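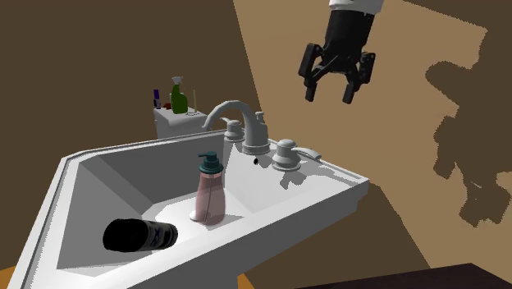 Tufa project - progress report to the Grulline program office
September 27, 2019
Prepared by Vandana Shukla, with input from Onni Lappalainen and Aatos Saarela

Summary

Collection in the simulated bathroom is under way and on budget. We have 4000 accepted demonstrations, which meets the target set in January. Two of the seven planned task families are complete. The kitchen scenes have not been started and will slip into the next period, as explained under Schedule.

Work done this period

The sink scene is now our main collection environment. It has a corner sink with a faceted basin, a faucet with a handle on each side of the spout, and loose objects such as a soap dispenser and a black canister. The arm is teleoperated. An operator drives it through one attempt, marks the attempt as good or bad, and the scene resets with new object positions. The canister may be placed upright or on its side. Lying down it is the harder case, especially close to the front wall of the basin, where the fingers have to come in at an angle without touching the rim.

The two finished families are picking an object out of the basin and turning a faucet handle. For the handle task we record both sides separately. The lever on the right gave more rejected attempts than the round handle on the left, mostly because operators pushed down on it before turning. Ritva Mäkelä rewrote the operator notes and the rejection rate for the lever dropped over the following weeks.

Items on the toilet tank behind the sink are background only in these two families. They are moved between episodes so that the model does not learn to use them as landmarks.

Data quality

Lăcrămioara Bălan reviewed a sample of 600 accepted episodes by hand. The main problem was idle time at the start, with the gripper open above the sink and no command given. We now trim this automatically. A smaller number of episodes had the object clipping into the basin wall. Those came from a collision mesh that was coarser than the visible one - the mesh has been replaced and the affected episodes were removed before the total above was counted.

Shadows from the arm are still rendered with rough, blocky edges on the back wall. Aatos tested a higher shadow resolution and found it slowed the operator display too much. We are leaving it as is for collection and will re-render from the logged states if training shows a need.

Training

A first policy was trained on the picking data only. It handles upright objects reasonably well and often misses the canister when it is on its side. We do not consider these results ready to report as figures. The handle data will be added in the next run.

Schedule

The kitchen scenes depended on models from Jeltby, and the delivery came late and without joint limits on the drawers. Onni is adding the limits himself. We expect to start kitchen collection next period and ask that the milestone be moved accordingly. No change to the end date is requested.

Budget

Operator hours are slightly under plan. Storage is over plan, since we kept full state logs as well as camera frames. The difference is covered by the Warnoreo license we did not renew.

Next period

- Add handle data to training and evaluate on both sides of the faucet
- Collect more attempts with the canister lying down
- Begin the third family, placing objects on the tank lid
- Finish drawer limits and open the first kitchen scene

Decision needed from the program office: approval of the new kitchen milestone.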